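Begay Textile Care Program
Unit 3: Folding Knit Garments
Handout to accompany the table session

Scope. The unit covers short-sleeved knit shirts in jersey and similar stretch fabrics. Woven shirts with a placket are treated in Unit 4.

Terms
Body: the tube of fabric between the shoulder seams and the bottom hem.
Layer: one thickness of fabric. An unfolded T-shirt has 2 layers, front and back.
Fold line: the line about which a layer is turned. It should follow the grain wherever possible.
Reference edge: the edge kept fixed during a fold. For the first fold it is the long side of the body.

Surface. A light, flat surface with ruled or grouted lines is preferred for dark garments. Line the reference edge up with one rule and leave it there. A shirt set down at an angle to the grid may still be folded square, but the error is harder to see.

Procedure
1. Spread the shirt with the collar toward either hand. Smooth from the collar to the hem. Do not pull on the ribbing.
2. Bring out both sleeves. A sleeve left bunched adds a ridge that carries through every later fold.
3. Turn the far side of the body in toward the center line, sleeve included. Repeat with the near side.
4. Fold the hem toward the collar, stopping short of the ribbing.
5. Hold both ends and set the fold. Press from the middle outward with a flat hand.

Common faults
Diagonal fold: a layer has shifted while the shirt was being spread. Open it and return to step 1. Pressing a diagonal fold makes it harder to remove.
Raised center: fabric has gathered between the hands. Lift the upper layer only and lay it down again.
Hidden print: part of a chest graphic has gone into a fold. Acceptable in storage, not for shelf display.
Exposed tag: tuck hang tags inside the collar before step 4.

Black knit shirt, size S. Compare with the faults listed.

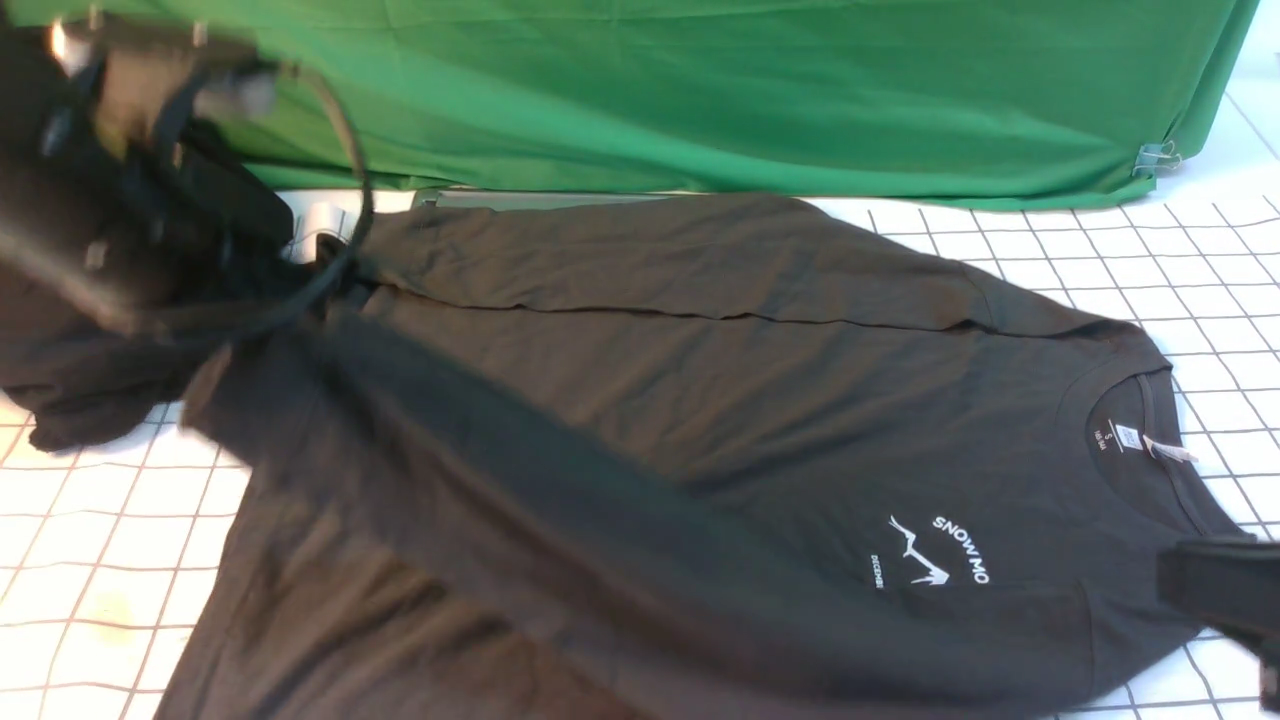
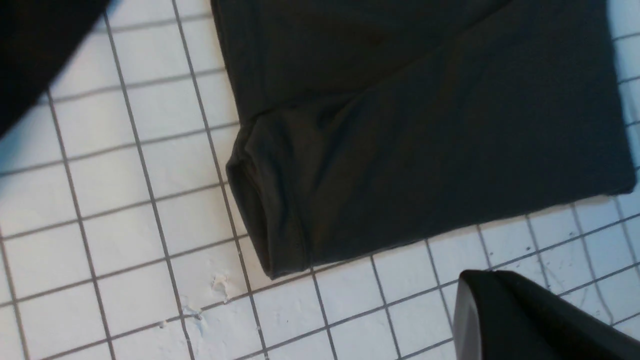
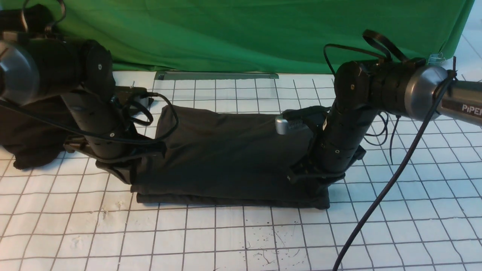
Daiane Prado asked whether the first fold should be made from the near side when the garment has a heavy print. It may be. The order of the two side folds does not affect the finished width, provided that both fold lines are parallel. She added that at Fludetti the print is always folded to the outside and the stack is turned face up at the end, a method which also passes inspection under this unit.

Reading for next session: Asadi, Drastau notes, section 2.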